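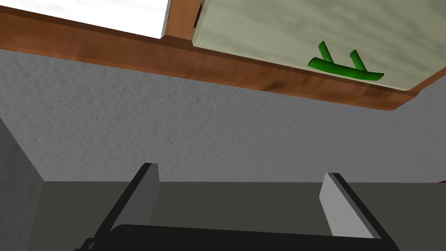
I finished Loser last night and I want to answer Satish before the details go. For anyone who hasn't started, it is the second Fakhoury book, set in Skutdale again, and it runs 79 chapters, most of them two or three pages long. The first killing happens in the back kitchen of the hotel, and we get very little to go on: a sink, a door to the yard, a counter. I always need a room in my head when I read. For the counter I settled on one like the one at the top of this message, dark gray-green and smooth, with a matte finish and no pattern to it. Fakhoury spends a whole page looking at that counter, so it matters more than it should.

On 12/7/21, Satish Sandhu wrote:

> I gave up on this at page 121. The first book had a real mystery
> in it and this one has a man driving back and forth to the
> reservoir. I also guessed who took the ledger as soon as the
> sister came in with the wrong coat. Does it pick up? If somebody
> can tell me it does, I will go back to it, but I have a library
> copy and it is due soon. Also, is there any point in reading
> them out of order? My brother wants to start with this one.

It picks up, but you have a way to go. The driving stops when Fakhoury loses his license, and from then on he has to ask people for rides, which means he has to talk to them. Those are the best scenes in the book. The one with the retired vet in the truck is as good as anything in the first novel. If you left at page 121 you missed it by one chapter.

You are right about the sister and the coat. I don't think it was meant to be hidden, though. The ledger is dealt with by the middle of the book and after that the question is who paid for it.

On the reading order, I would tell your brother to start with the first one. Loser gives away the name of the killer from that book on its second page and then keeps mentioning him. He could manage without it – the plot stands up – but he would have no reason to go back.

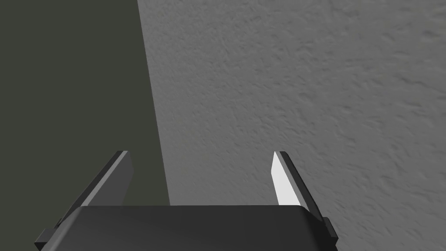

What didn't work for me

The title, to begin with. It turns out to be the name of a horse, and the horse is in one scene. I kept waiting for it to come back.

The dates are a mess. The inquest is said to be in July, and then there is ice on the reservoir road the week after. I went back twice to see if I had skipped something and I hadn't. My copy is the paperback, so maybe the hardcover has it right. If anybody owns the hardcover, please look at the start of chapter 5 and post what it says.

I also had trouble with Zuso, the nightclub owner. He talks like a man from a different series. Every line is a threat, and when he finally does something it is off the page and we hear about it from a waitress. The first book was careful about giving the smaller characters something to want. Here he only wants money, and we aren't told how much he owes until the last 80 pages.

The ending (no names)

I liked it. Fakhoury works it out from where a person was standing, going back to the hotel and standing there himself. It is fair, and all of it is in the kitchen chapter if you read slowly. I didn't. The final chapter is just him returning a borrowed key, and I know some of you will find that flat. 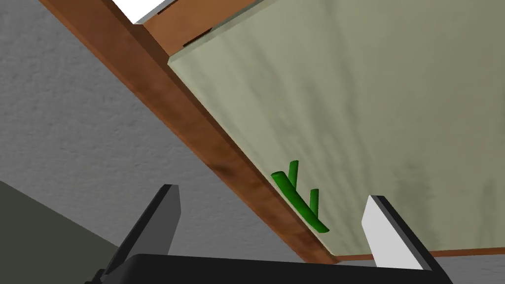

Green panel with a wooden frame.

Two list matters while I'm writing. The next group read is still open, and so far the only suggestion is a reread of the first Skutdale book. I'm happy with that, but I would like something shorter as a second choice. Please send titles to the list and not to me, so that everyone sees them.

And please keep spoiler space in your replies. Mark anything past the inquest in the subject line – a few people are still in the early chapters.

Satish, renew it if the library will let you.

Vignesh Ramasamy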